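4. Drying and storage of household textiles

Households in the Plirkberg sample were asked where towels and bed linen were kept between washes, and for how long. Of the 203 homes that returned the form, most used a closed cupboard on an inside wall. In Ivville, where the older flats have no cupboard of this kind, linen was more often left on a rail or a chair.

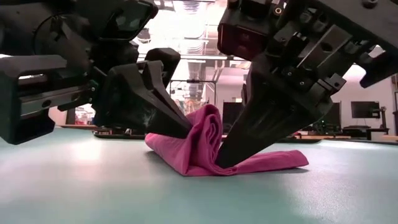 Weight was recorded on arrival and again after a night indoors. Bath towels had to weigh over 400 grams to be included, so that thin kitchen cloths would not pull the average down. Readings taken in November were kept apart from the rest — heating habits differ too much between the two towns in that month. 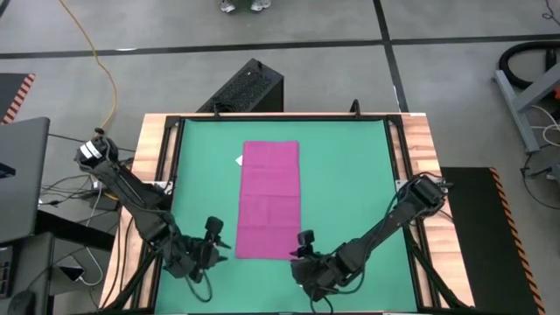 Figure 4. Towel laid out at full length.

Folding affects how evenly a towel gives up moisture, a point first raised with us by Kyung-tae Ra during the Planine survey. Layers on the inside of a stack dry last, and the homes that folded in quarters reported more musty smells than those that rolled. Faint creases can remain across a towel when it is spread flat, as in Figure 4, and we used such lines as a guide when noting how an item had been folded. Rolled items were entered under a separate code.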